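# Recording dryer-door episodes without losing the will to live

Sooner or later every household-task dataset needs a dryer door. They are round, heavy and hinged by someone with a grudge, which makes them excellent training material. These are the steps we use on the Gelcombe task list, where the door set is 97 episodes in and the target is 3,000.

## Before you start

1. Home the arm and check the wrist coupling for play.
2. Write the task sentence first: "open the dryer door", "push the dryer door shut". One verb each. Ekach will accept a paragraph, and you will regret it at labelling time.
3. Set the starting angle of the door, and change it between episodes. If you always begin at the same angle, the policy learns that angle and very little else.

## Recording

Press record, wait one second, then move. Bring the gripper in low and let the fingers meet the rim of the door before you put any push behind it. Go slowly near contact. The model will copy your hesitation faithfully, along with your swearing if you leave the microphone on.

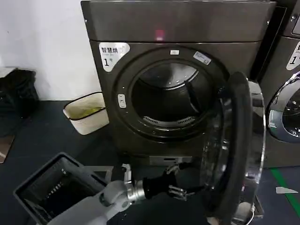 One reader of the Dutex notes wrote in to complain that we throw away too many fumbled attempts, and that a policy which has only ever seen clean pushes has no idea what to do after a slip. Fair enough. We now keep a slip if the operator recovers within the same episode, and tag it `recovered`. A slip followed by a sulk still goes in the bin.

Stop recording when the arm is clear of the door and still. Half the bad episodes in our first batch of 100 ended with the arm wandering off to admire the wall.

## Checking

Replay every tenth episode at full speed. Look for:

- joint readings that jump between frames
- a gripper state that disagrees with the video
- a task sentence left over from the previous job (always episode one, always after lunch)

Then run the Mathew script over the folder. It flags anything shorter than two seconds, plus a few perfectly good episodes it has taken against. Re-record gaps straight away, while the base is still where you parked it.

Name the folder by task and operator, and upload before you move to the next machine.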